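Bench notebook, big room, August

Back on the room layout. Anathi left me the tape measure and a list, and I crossed off maybe half of it before lunch, which I'm calling a win!

First job was deciding where the white table goes for the Chuensuk work. I like it out in the open with bare floor past it, so people can get at it from the long sides without squeezing by each other. Pornthip wanted it pushed to the wall (more walking room, she says) but then you're forever reaching across. Staying put for now – we'll see how long that lasts.
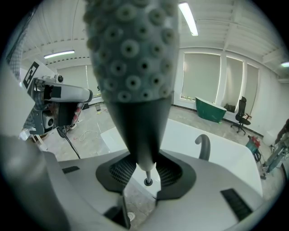
Charoen Noiphan: Fine by me if it stays out, but please leave 200 cm clear on the door side. I had to back the Sturico cart out twice last month and I'm not doing it again.

OK, 200 it is. I marked it on the floor plan in pencil and I'll put tape down once Nattawut has seen it. He has opinions about tape.

Then the lights. It's the long fluorescent kind up on the ribbed ceiling, and with white walls and that pale floor the place gets bright fast. Great for sorting small parts, a bit much by four in the afternoon. I asked Thitima if we could run only the back ones late in the day and she's going to find out which switch does what (the labels by the door are no help at all).

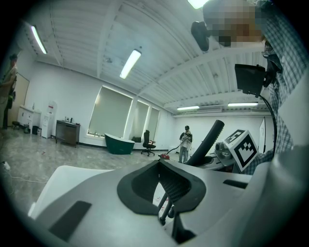 I also want a mat or two on the floor where people stand longest. Barnard has a gray one in the catalog, order no. 3801, and I think 2 would do it, one per long side. Need to check they don't curl at the corners like the old Zoltell ones.

Still to do: extension cord, stools, ask Anathi where the other tape measure went.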